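Setting Up the Portable Stove for Rolled Omelet
Ebuka Lawal, December

1. Put the stove on a flat table, well back from the edge, with the knob facing you. A tablecloth is fine if it lies smooth.
2. Stand the oil bottle to the right of the stove. Leave space beyond it for the serving plate.
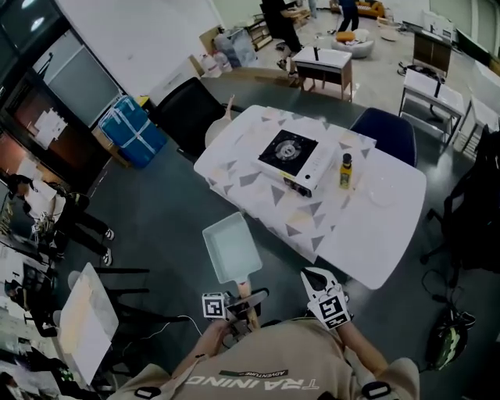 3. Wipe the rectangular pan with a dry cloth. Do not preheat it for more than 50 seconds while empty.
4. Turn the knob until the burner lights, then lower the flame.

CAUTION: Never use a pan that extends over the knob. Keep loose sleeves and cloth away from the burner.

5. Pour in a little oil and tip the pan so that it reaches the corners. Add the egg in thin layers, around 62 ml at a time.

NOTE: With the small pan, 200 ml of beaten egg is the most you should use for one roll.

6. Turn off the gas and let everything cool before moving it.

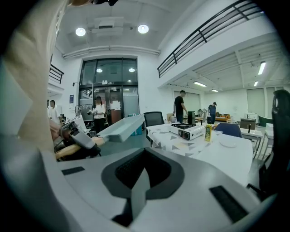

Rectangular tray, held by its edge and tilted.

7. Wash the pan by hand. Store the gas canister apart from the stove, away from heat.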